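Lampe coudée Siregar Stovalholm : mon avis après un hiver à la caserne

Rubrique Matériel et équipement, mis à jour en février

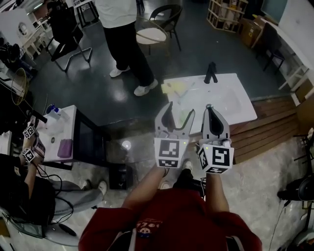

La lampe coudée, chez les pompiers, c'est un peu comme le couteau de poche à la campagne : chacun a la sienne, chacun la trouve meilleure que celle du voisin, et on ne la prête qu'à contrecœur. J'avais gardé la même pendant des années, une vieille chose jaune rafistolée au ruban adhésif, et il a fallu que le ressort de la pince me lâche en pleine cave inondée pour que je me décide à en changer. Je cherchais un modèle pour les interventions, bien sûr, mais aussi pour tout ce qui se fait au retour, et qui prend souvent plus de temps que l'intervention elle-même. Quand on est face à un évier, les deux avant-bras tendus devant soi et les deux mains prises, on est bien content d'avoir une lumière accrochée à la poitrine. Le nettoyage des masques à trois heures du matin, sous le néon fatigué du local, m'a converti à la lampe coudée bien plus sûrement que n'importe quel feu de hangar.

J'ai donc commandé la Stovalholm, de chez Siregar, sur le site Finditz, un peu au hasard je l'avoue, après avoir lu des avis qui se contredisaient tous. Livraison correcte, carton trop grand, notice en petits caractères que j'ai lue avec la lampe elle-même (premier essai concluant !). On trouve dans la boîte la lampe, une dragonne, un câble de charge et un anneau dont je n'ai toujours pas compris l'usage. Si un lecteur sait à quoi il sert, je suis preneur.

La prise en main d'abord. Elle pèse 285 grammes avec la batterie, et je trouve que c'est un bon poids : assez lourde pour qu'on sente qu'elle est là quand on passe la main sur la veste, assez légère pour ne pas tirer le col vers le bas. L'interrupteur est large, placé sur le dessus, et se trouve sans regarder avec des gants d'attaque. C'était mon premier critère, et je dirais même le seul sur lequel je ne transige pas. Sur mon ancienne lampe il fallait viser un petit bouton en caoutchouc, et j'ai passé plus d'une reconnaissance à m'éclairer les bottes faute d'avoir pu changer de mode.

Côté lumière, Siregar annonce 200 lumens. Sur le papier c'est modeste, on voit passer aujourd'hui des chiffres à faire pâlir un phare breton. Dans la fumée, pourtant, une lampe trop puissante au faisceau trop large vous renvoie un mur blanc dans la figure et on n'y voit plus rien du tout. Le faisceau de la Stovalholm est serré, franc, avec une petite couronne plus douce autour qui suffit pour voir où l'on pose les genoux. En exercice, dans notre caisson, je suivais la ligne sans peine. En extérieur, sur un accident de route un soir de pluie, j'ai été un peu moins enthousiaste : pour lire un numéro de maison de l'autre côté de la chaussée, il faut autre chose.

Elle a trois modes, fort, faible et clignotant. Le clignotant arrive hélas entre les deux autres, si bien que pour passer de fort à faible on fait profiter toute l'équipe d'un petit moment de discothèque. On s'y habitue, mes collègues un peu moins.

La pince, maintenant, puisque c'est elle qui m'avait trahi la fois d'avant. Celle-ci est en métal, large, avec des dents qui mordent bien le tissu épais d'une veste de feu. Elle n'a pas bougé une seule fois, y compris à plat ventre sous un plancher. Sur un vêtement léger c'est moins heureux : elle pend, elle bascule, et le faisceau finit au plafond. Au local, je la mets donc sur la bretelle du surpantalon et tout rentre dans l'ordre. J'aurais aimé une tête orientable, même de quelques crans. Le modèle Sistia d'un collègue en a une, et je lui envie ce détail chaque fois que je travaille penché. En revanche sa pince à lui est en plastique, et je ne lui donne pas deux hivers.

L'autonomie m'a agréablement surpris. Je la recharge en fin de garde par habitude, et je ne l'ai jamais vue s'éteindre. Le voyant de charge, lui, est si discret qu'il faut presque mettre la main autour pour savoir s'il est allumé. Le cache de la prise ferme bien, avec un joint sérieux, mais il se manipule mal quand on a les doigts froids. Pour le nettoyage, eau tiède, savon doux, une vieille brosse à dents dans les dents de la pince, et elle repart comme neuve. La suie s'incruste un peu dans les rainures du corps, rien de dramatique.

Je ne peux pas encore parler de sa tenue dans le temps, il faudra me reposer la question l'hiver prochain. Je signale seulement que la dragonne s'est décousue assez vite et que je l'ai remplacée par un bout de cordelette. Vérifiez aussi, avant d'acheter, que votre centre accepte le matériel personnel et selon quelles normes, les règles changent d'un département à l'autre et j'en connais qui ont dû laisser une belle lampe toute neuve dans leur vestiaire.

Les plus : l'interrupteur avec les gants, la pince, le faisceau dans la fumée.
Les moins : l'ordre des modes, la tête fixe, la dragonne.

Je la rachèterais, en espérant que Siregar revoie l'ordre des modes.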